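Labels First, Jam Second

The woman who runs the preserves table at the Uvstead market has been putting up fruit for 50 years, and she still gets excited about a good plum. I spent a morning in her kitchen in Ulwood, and I came home with sticky sleeves and a head full of ideas!

I asked where a beginner should start. "With a pen," she said. "Everyone wants to talk about sugar. Write the date on first, then we'll talk about sugar." 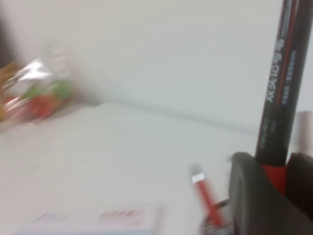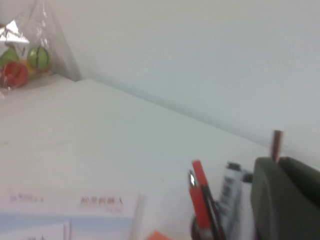
A black marker, and a clear plastic bag against the wall.

She learned from an aunt in Jiltamcombe who made nothing but marmalade, and only in March. "She had 2 pots and one spoon, and you did not touch the spoon," she told me, laughing. Plum came later, after a neighbor's tree split in a storm and she carried the fruit home in her coat.

Her best year was 1,647 jars. I had to ask her to repeat that. "My back remembers it," she said. These days she makes far fewer, mostly plum and quince, and a green tomato relish that I could eat straight from the jar (I did).

Does she ever use a thermometer? "I own one. I put a plate in the freezer and drop a little jam on it. If it wrinkles when you push it, stop cooking."

She has nine kinds on the table this month, and the quince goes fast - get there before lunch.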